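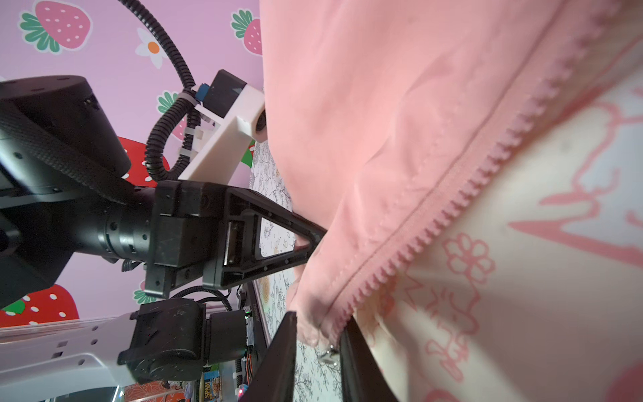
# Noller Fund – donor database working group

1 August 2024, upstairs room, started late

**Present:** Flor Quintero (chair), Abelardo Zúñiga, Relu Radu, Bheki Msimang (minutes)

**Apologies:** Tadhg Ní Chonaill, who sent a two-page email in place of himself. It was taken as read, on the understanding that somebody would read it.

## 1. Last meeting's minutes

Approved with one correction. Abelardo did not "agree to clean up the household records." He agreed that they should be cleaned up. The minute taker regrets the optimism.

## 2. Duplicate records

Relu ran the matching report in Grorkel on Monday. It found 1839 possible duplicates, which caused a short silence. He then explained that the default setting matches on last name and ZIP code only, so every large family in town is under suspicion, along with both branches of the Villalba clan, who have not spoken to each other in years and would not enjoy being merged.

With first name and email added, the list drops to 800. Relu thinks most of those are real. Flor asked how one donor came to have four records. Relu said she has given at four events and each event had its own spreadsheet.

Agreed:

- Merge in batches, keeping the oldest record number as the survivor.
- Export a full backup before each batch. Last time was exciting enough.
- Couples who give jointly stay as one household with two contacts. Abelardo to write down what we call them on the envelope, so that we stop deciding it in December.
- No merging on Fridays.

## 3. Acknowledgment letters

The thank-you letter still offers our warmest greetings for the spring season. It is a good letter and it was accurate when written.

Flor wants three versions: first gift, repeat gift, and gifts over $1000. Abelardo said the over-$1000 people should get a phone call. Flor asked who would make the calls, and Abelardo became interested in his coffee. Flor will make the calls.

Bheki pointed out that the salutation field is blank on many older records, so the letter opens "Dear ," with a confident comma. Relu can set a fallback of "Dear Friend." Some discussion of whether "Friend" is too familiar for people we have been asking for money since the nineties. Carried, with Abelardo abstaining.

## 4. Pledge reminders

Reminders currently go out when someone remembers. Proposal from Tadhg's email (page two, it was found): send the first reminder 30 days after a missed payment, then one more, then stop and have a person look at it. Everyone liked this. Flor asked that the wording avoid "overdue," "delinquent," and, from the present draft, "as you are no doubt aware."

Relu needs to check whether the reminder job can skip donors marked as deceased. He was asked to check this first.

## 5. Moving online gifts over from Gusach

Gusach, the online giving form, sends its daily file with the fund code in a column headed "Notes 2." Relu has been retyping these by hand and did not look well as he described it. Two choices:

1. Build an import template that maps "Notes 2" to the fund field.
2. Ask Gusach to rename the column.

We asked about the second in the spring and received a ticket number. Going with the first. Relu to test it on one week of gifts and compare the total to the bank deposit before we trust it with anything bigger.

Abelardo asked if the processing fees should show on the gift record. Yes, in their own field – the donor gets credit for the full amount. This has been decided before, in the same words, and is now in bold in the procedures: **full amount**.

## 6. Any other business

- The fall appeal list is due in October. Flor would like it pulled once, by one person, from one query. Bheki has saved the query as "Fall Appeal USE THIS ONE." There are two others with similar names and he will delete them.
- Shared login for the front desk ends this month. Everyone gets their own. The sticky note comes off the monitor.

## Actions

| Who | What |
|---|---|
| Relu | Backup, first merge batch, import template, deceased flag |
| Flor | Letter drafts, phone calls |
| Abelardo | Envelope names for households, in writing |
| Bheki | Delete the wrong queries, set up logins |
| Tadhg | Pledge reminder wording, to be told by email |

Next meeting to be set once Tadhg replies.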